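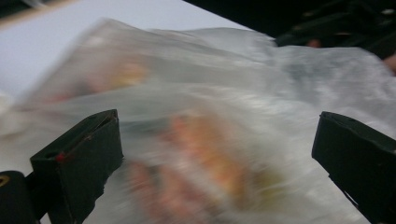

4 min read (3,259 words)

4.2 Finger comparison

Ene and Pîrvu tested two hand-held grippers on the same white tabletop. The Santoro fingers are black blocks with slanted tops. The Olico fingers are dark green, with flat pads on rounded arms (Figure 2). Each gripper was used for 33 trials with food in thin plastic bags. Motion blur was worst while a bag was moving between the fingers — the food then showed only as patches of color — and we kept those frames in the set. Pad wear was scored separately, from views with the fingers open. 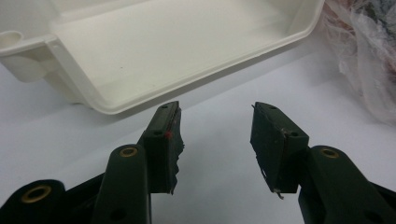

Figure 2. Green fingers, open, with the tray behind.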